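2026-06-04, kitchen bench, Tesville

Charito Enriquez asked me at lunch if the machines can do dishes yet, and I gave her my usual answer, which is "sort of, ask me in November." She wasn't impressed! Her point was that the Marnley demo arm stacks the same plate 1000 times without a slip, so what's left to do? Well, everything around the plate. Today I'm on clearing the sink, and I've been putting it off for weeks (sorry, all).

Notes to self before I forget. Omo's planner still wants every item to have one "home," and half the stuff in a kitchen doesn't. The Kokkinos gripper pads are wearing on the left side again – reorder. Also, somebody please put the hex keys back in the drawer.

My guess is that picking up a can is the easy 99 percent and deciding what to do with it is the part that eats the afternoon. Is it trash, or is somebody still drinking it? I'd glance and know, or I'd just ask down the hall. The planner can't ask, so it needs a rule. With the red can standing by the drain and the light blue one over to its right, there's plenty of bare basin between them to get fingers in, so I'm not worried about the grasp. I'm more worried about the curved spout on the left, all that shiny chrome, which is just the kind of thing depth sensing hates. Plan is to go for the blue one first, slow approach, 5 tries, then swap the order and write down whatever goes wrong. 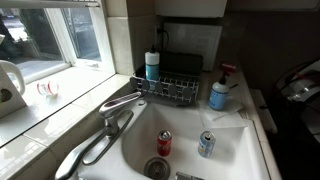
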